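Cómo funciona un hotel por dentro
Explicación para lectores de 8 a 12 años
Texto: Arūnas Lill

Un hotel es un edificio donde las personas pagan por dormir una o varias noches. Un motel es un tipo de hotel en el que cada habitación tiene la puerta hacia el aparcamiento. Una pensión es más pequeña y suele tener menos servicios. Los tres se llaman alojamientos, y los tres tienen que resolver el mismo problema: saber qué habitación está libre y en qué fechas.

En este texto se usa como modelo el hotel Skodlow, que tiene 30 habitaciones en 2 plantas.

1. La reserva

Reservar significa pedir una habitación antes de llegar. El viajero indica el día de entrada, el día de salida y el número de personas. El hotel anota esos datos en un programa informático. El del Skodlow se llama Pliltuseo y muestra una tabla: cada fila es una habitación y cada columna es una noche.

Las noches se cuentan de una forma que a veces confunde. Si una familia entra el 4 de junio y sale el 6 de junio, paga dos noches, la del 4 al 5 y la del 5 al 6, aunque haya pisado el hotel en tres fechas distintas. El día 6 otra familia puede ocupar la misma habitación por la tarde.

Cuando una casilla de la tabla está ocupada, el programa no deja escribir otro nombre en ella. Si por un error se venden más habitaciones de las que existen, se produce una sobreventa, y el hotel debe buscar sitio al viajero en otro alojamiento.
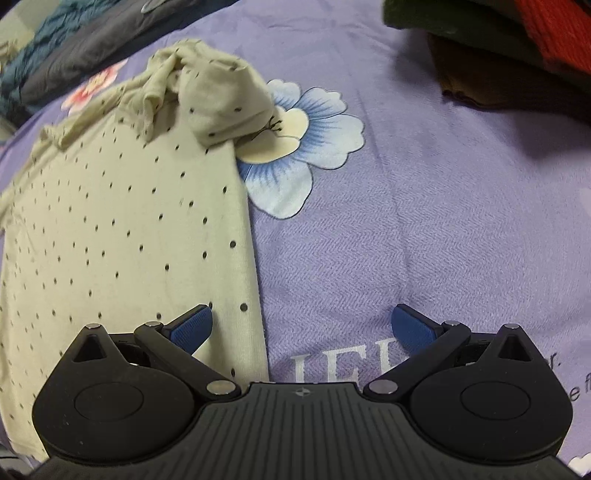

2. La llegada

El mostrador de la entrada se llama recepción. La persona que trabaja allí comprueba el documento de identidad de los adultos, busca la reserva y entrega la llave. Este trámite se conoce también por su nombre inglés, check-in.

Muchas llaves de hotel son tarjetas. La tarjeta guarda un código. Al acercarla a la cerradura, un lector compara el código con el que tiene permitido y, si coinciden, un motor pequeño libera el pestillo. El código caduca a la hora de salida. Por eso una tarjeta de la semana pasada no abre la puerta, aunque tenga el mismo aspecto que una nueva.

El número de la habitación también da información. En la 204, la primera cifra indica la planta y las otras dos indican la puerta. Hay hoteles que se saltan algún número, de modo que la última puerta del pasillo no siempre dice cuántas hay.

3. El precio

Una misma habitación no cuesta siempre lo mismo. En el Skodlow, una noche de junio entre semana vale 76 euros. En temporada alta, cuando hay más viajeros que camas, el precio sube. En temporada baja ocurre lo contrario.

Con ese dinero el hotel paga los sueldos, la luz, el agua, la lavandería, las reparaciones y los impuestos. Algunos de esos gastos existen aunque no venga nadie - se llaman gastos fijos. Otros dependen del número de huéspedes, como el jabón o el desayuno, y se llaman gastos variables.

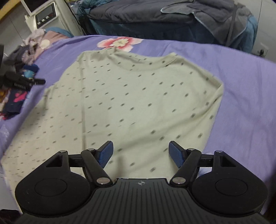 Para saber si un mes ha ido bien se calcula la ocupación. Se divide el número de habitaciones vendidas entre el número de habitaciones disponibles y se multiplica el resultado por cien. Si una noche se venden 15 de las 30 habitaciones, la ocupación es del 50 por ciento.

4. La limpieza

Entre la salida de un huésped y la llegada del siguiente hay unas horas. En ese tiempo se ventila, se cambia la ropa de cama, se limpia el baño y se revisan las bombillas y los grifos. La habitación pasa por tres estados en el programa: sucia, limpia y revisada. La recepción solo entrega las que están revisadas.

La ropa sucia del Skodlow se envía a la lavandería Paulauskas, que lava 3000 piezas cada semana para varios alojamientos de la zona. Las sábanas, las toallas y las prendas de los huéspedes van en sacos separados.

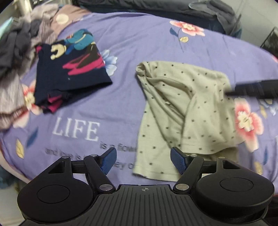 Prendas sobre una sábana de flores.

5. La salida

El huésped devuelve la llave y paga lo que falte. Recibe una factura, un papel donde consta cada gasto por separado. Si ha olvidado algo, el hotel lo guarda en un armario con una etiqueta que indica la fecha y la habitación.

Palabras de este texto

Huésped: persona que se aloja en el hotel.
Recepción: lugar donde se atiende a quien llega.
Ocupación: parte de las habitaciones que se ha vendido.
Sobreventa: venta de más habitaciones de las que hay.
Temporada alta: época del año con más viajeros.

Para hacer en casa

Dibuja una tabla con cuatro habitaciones y siete noches. Inventa cinco reservas y colócalas sin que dos coincidan en la misma casilla. Después calcula la ocupación de cada noche.

Publicado el 7 de junio de 2019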